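Magnesium: which form is in your bottle, and does it matter?

Customer newsletter, Jul 2, 2025 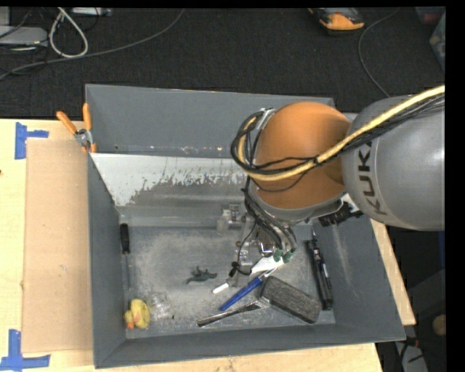

We get more questions about magnesium than about any other mineral we carry, and most of them come down to the label. One bottle says oxide, the next says citrate, a third says glycinate or bisglycinate, and the prices are far apart. This month's item goes through the common forms, how to read the number on the front, and what has changed in our own range.

Magnesium is a mineral the body uses in muscle and nerve function, in making protein, and in building bone. You get it from pumpkin seeds, almonds, black beans, spinach, whole grains and some mineral waters. Many people eat less of it than the recommended amount. That doesn't mean everyone needs a supplement, and a few handfuls of nuts and a serving of beans will move the number a fair distance on their own.

Why there are so many forms

Magnesium is always bound to something else in a supplement. The name after the word magnesium tells you what it is bound to. That partner changes how much actual magnesium fits in a capsule, how well it dissolves, and how it sits in the stomach.

Magnesium oxide is the cheapest and the most compact. A large share of its weight is magnesium, so the tablet can be small. It dissolves poorly in water, and less of it is absorbed than with most of the other forms. It is also used in antacids and laxatives.

Magnesium citrate dissolves well and is absorbed better than oxide. It is a sensible middle choice for most people. At higher amounts it loosens the bowels, and some people buy it for exactly that purpose. If you don't want that effect, start low and take it with a meal.

Magnesium glycinate (also sold as bisglycinate) is bound to the amino acid glycine. It tends to be easier on the stomach. It is bulky, so a serving is often two or three large capsules. It is the form our customers most often mention taking in the evening, although research on magnesium and sleep is mixed and we don't sell it as a sleep aid.

Magnesium malate is bound to malic acid, found in apples. It is popular with people who train in the morning. The evidence that it does anything special for exercise is thin, but it is a reasonable way to get the mineral.

Magnesium chloride shows up in liquids and in sprays for the skin. The liquid is absorbed well and tastes bitter. As for the sprays, we have not seen good evidence that much gets through the skin, and we stopped carrying ours in January.

Reading the front of the bottle

This is where most of the confusion comes from. A label may give the weight of the whole compound or the weight of the magnesium alone. The second figure is called elemental magnesium, and it is the one to compare.

Take a tub that says 800 mg magnesium citrate on the front. Turn it around and look at the Supplement Facts panel. Depending on the exact type of citrate used, the magnesium line may read something like 128 mg. Both figures can be correct. The front is counting the citrate as well.

In the United States the Supplement Facts panel has to list the magnesium itself, with the percent of daily value beside it. Go by that panel and by the serving size at the top of it. A serving of three capsules and a serving of one capsule are easy to mix up when you are comparing prices on a screen.

Watch for blends too. A product called "magnesium complex" may contain a little glycinate and a lot of oxide. If the label lists the forms without saying how much there is of each, you can't tell. Write to the maker and ask. We do, and the ones who won't answer don't go on our shelves.

How much

For adults, the upper limit set in the United States for magnesium from supplements is 350 mg of elemental magnesium a day. Food doesn't count toward that limit. Going over it most often leads to diarrhea, cramping and nausea. Very large amounts can be dangerous.

Anyone with kidney disease should not take magnesium without talking to a doctor first, because the kidneys are what clear the excess. Magnesium can also interfere with certain antibiotics, with thyroid medication and with osteoporosis drugs. Usually the answer is to take them some hours apart, but ask your pharmacist what gap applies to your prescription. If you are pregnant or nursing, check before you start.

Changes in our range

Climora Magnesium Glycinate has a new label. The capsules and the formula are the same. The front now gives elemental magnesium per serving, 152 mg in 2 capsules, in place of the compound weight. Several customers wrote to ask if we had weakened the product. We have not. The old label showed the larger number and the new one shows the useful number.

Clanesetti Citrate Powder is back in stock in the unflavored version. Lemon will follow when we have it — we don't have a date yet. The powder mixes best in lukewarm water and should be stirred again before the last few sips. The scoop is under the powder in some tubs, so dig down before you write to us about a missing one.

Onholm Malate Tablets are being discontinued by the maker. We will sell what is left at the regular price and will not be replacing them with another malate for now. If you have a standing order, you will get a separate email asking if you want to switch or cancel. Nothing will be switched without your reply.

From the spring survey

We had 2,851 responses to the spring survey, and magnesium was the topic most often picked for a longer article. The second was vitamin D, which we plan to cover in the next issue. One reader in Cáceres asked if the mineral water sold there could stand in for a supplement. It depends on the brand. Magnesium content varies widely from one water to the next, and the figure is normally printed on the bottle in mg per liter. Multiply by how much you drink in a day and you have your answer.

Storage

Keep magnesium products closed and away from the stove and the bathroom. The chloride and citrate forms pull in moisture and will clump. Clumped powder that is still in date can be broken up with a dry spoon. Discard it if the color or smell has changed.

Statements in this newsletter have not been evaluated by the Food and Drug Administration. Our products are not intended to diagnose, treat, cure or prevent any disease.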